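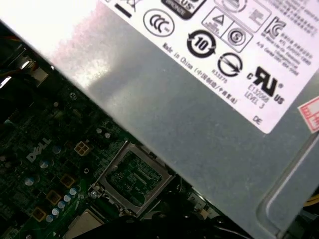

Label on the power supply, with a corner of the Dell motherboard showing underneath

Plinard Community Help > Computers and bits > Desktop

Does the "10" on my power supply mean it has expired?

Posted by Cirilo Cervantes

I inherited an old Dell desktop from my father-in-law, who kept it for letters to the council. It now has a habit of switching itself off in the middle of things, usually when I haven't saved. I took it to Berkano, the repair shop in Redberg, where a young man listened to it for a few seconds and quoted me £140, most of which I think was for the listening.

So I brought it home again and took the side off, having first unplugged it and asked my wife to stand nearby in case. I blew out a quantity of grey fluff and then got distracted by the label on the power supply, which has more badges than a Scout leader. I can guess at a few of them. The one that worries me is a fat black circle of arrows with a 10 in the middle. My neighbour says it is a use-by date, ten years, and that the thing is "past its ten and living on borrowed time". He said the same about my boiler.

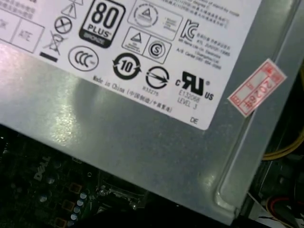
The 80 PLUS Bronze badge, with the 10 below it and to the right

Three things I would like to know, if anyone has the patience.

First, is the 10 a use-by date, and is this why it keeps switching off?

Second, it says BRONZE. Is bronze bad? In most competitions it means you turned up and two people beat you.

Third, there is a crossed-out wheelie bin. I understand the sentiment, but where is it supposed to go instead? Our tip has a skip for everything, including one for plasterboard only, and a man who shouts.

I have not opened the power supply itself. I did read that much.

Edit, Saturday: someone has messaged to ask what wattage it is, so I have been back in with a torch.
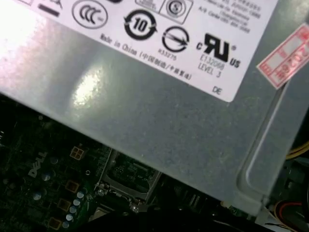
Wattage has turned out to be the one subject the manufacturer was shy about, at least on the side I can get at. I went along the small print twice, once with my reading glasses and once with my wife's, which are better. What I can make out along the bottom of the label is "Made in China", in English and then again in Chinese, and after that a DE, which I took to be Germany until my wife pointed out that it can't very well be both. I assume the numbers that matter are round a side I would have to unscrew something to see. If that's so, please tell me which screws, and which ones I will regret.

3 answers

wendlebury_sparks

Your neighbour is wrong, though it's a very common mistake and the symbol rather asks for it. The 10 in the arrows is a Chinese environmental mark. It means that in normal use the restricted substances inside shouldn't leak out or cause harm for ten years. It tells you nothing about how long the power supply will work. Plenty pack up well before that and plenty carry on long after.

As for the rest of the Scout badges:

CCC is China's compulsory safety certification.
The backwards-looking RU with a small c and US is the UL "recognised component" mark for Canada and the United States. It goes on parts meant to be built into something else, like this one.
KC, if you have one (I think I can see it in your first picture), is Korea.
The circle with the arrow through it and a code underneath is Taiwan's, as far as I know.
The black bar under the wheelie bin means it was put on the market after August 2005, so there's your lower limit for its age.

Bronze is fine. 80 PLUS is an efficiency scheme, and Bronze is a step above the plain version. It means less of your electricity gets turned into warm air. It isn't a score for reliability.

Random switching off could be the power supply. It could also be heat, and you've just removed a quantity of fluff, so run it for a few days before you spend anything. Check that the processor fan spins, try another mains lead, and plug it straight into the wall. If it still cuts out, look for a replacement.

On the wattage: the output ratings are often on a separate sticker on another face. Before you touch a screw, write down the Dell service tag from the outside of the case and look the model up on their support site. That normally gets you the right part without taking anything out. Do check the shape and the connectors as well, since a lot of Dells don't take a standard unit. And please carry on not opening the power supply. The capacitors can hold a charge after it's unplugged.

gubbinsdrawer

Just get a new computer mate. Mine did this, I bought a Zepeda 1000 off a bloke and it's been brilliant apart from the noise

P. Oddie (Redberg)

I can only help with the wheelie bin. It means it shouldn't go in your household rubbish and should be collected separately as electrical waste. At our tip that's small electricals, bay 8, past the plasterboard. The man who shouts does so mainly about people reversing, so go in forwards. Some shops that sell electricals will take old ones as well, so ask wherever you buy the new part.

If the whole computer goes, take the hard drive out first. I didn't, and I still wonder who has my Christmas card list.

Cirilo Cervantes replied to wendlebury_sparks

Thank you, very clear. Service tag found, under a sticker from a garden centre. It has been on since 2 this afternoon without a wobble, which I have reported to the neighbour. He now wants me to look at his.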